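Reviews > Labeling & Braille > Desktop embossers

Tonberg braille labeler — a month in

Short version for people in a hurry: good dots, bad software, tape costs too much. I'd buy it again. Probably. 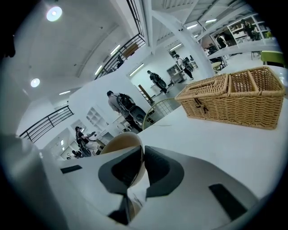
6 min read

Background first. We do large print and braille for small outfits, mostly restaurants and a couple of credit unions. Menus, statements, the odd church bulletin. Page work goes through the big embosser and that's fine. Labels were the problem. Binder spines, file drawers, elevator plates for a client who keeps moving floors. All done on a hand labeler with a dial, one letter at a time, and if you mess up the last letter you start over.

So, the Tonberg. Paid $259 from Tzavaras, who ship fast but pack badly. Box was crushed on one corner, unit was OK. Quick start guide in print and in braille, both in the box, which should be normal and isn't. Power cord is too short. Bring an extension.

Setup. Plug in, drop the tape roll, close the lid, type. Either the six keys on the front or a regular keyboard in the back. I used the six keys for one afternoon then went to the keyboard. The keys are fine, a bit stiff. A coworker who reads and writes braille all day liked them better than I did and she's the one to listen to on this.

Dots. Crisp. Tall enough, even spacing, no half-punched dots at the start of a label like the old one did. I ran the same label onto vinyl and onto the clear stuff and had it checked blind, no hints. Both read first try. Clear tape goes a little soft at the edges when you peel it, so peel slow. The cutter leaves a small tab on the backing so you can find the split with a fingernail. Great idea. Works on maybe most labels — the really short ones it skips.

Contracted braille, this is where it gets annoying. The unit itself does uncontracted only. For contracted you have to use the Plureck software, which is a separate download and looks like it was made for a different computer than any of ours. Translation is decent. It got a street name wrong, it got "St." wrong both ways, and it put a number sign in the middle of a room code where there shouldnt be one. Proofread everything. You should be doing that anyway but I know how it goes at the end of a shift.

Also no undo in the label window. You can delete from the end. That's it. 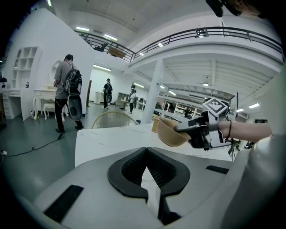

Tan bowl and a small woven basket, marble-patterned table.

Speed. We had a job in September, 1,000 shelf labels for the Brindorwood library system, all different, from a spreadsheet. Import took three tries. It wants the columns named exactly right and the error message just says "file". After that it was smooth. You do have to sit with it because it pauses every 30 labels for the head to rest, beeps, and wants a button press. There is no setting to turn that off. I looked. I emailed Tzavaras and they said ask Tonberg, and Tonberg's answer was that it protects the head. Fine. Make it optional.

Noise — loud-ish. Not page embosser loud. More like a stapler that doesn't stop. I wouldn't put it next to the phones, we did for a week and moved it.

Tape cost. Tonberg tape only, or so it says. Generic rolls fit but the feed slips and you get dots crowding together by the end. I quit trying. Budget for the real thing, and order it early, the clear was out of stock twice.

Stuff I liked that isn't on the box: the lid has a raised arrow showing tape direction. The power switch clicks, so you know. It reads back what you typed in a voice that is ugly but clear, and the headphone jack works. Volume knob is a real knob.

Stuff I didn't: dust. Little bits of vinyl get under the head. Needs a brush out every couple of rolls, and the brush they give you sheds.

Who it's for. An office doing labels every week, with somebody on hand who can proof. If you do a dozen a year stay with the dial labeler, it's cheap and you can keep it in a drawer. If you need contracted and hate computers, wait and see if they fix the software. An update was promised, no date given, I'll add a note here when it comes out and I've had a chance to run teh spreadsheet job again.

Warranty card is print only, by the way. Come on.

Posted Oct 14, 2018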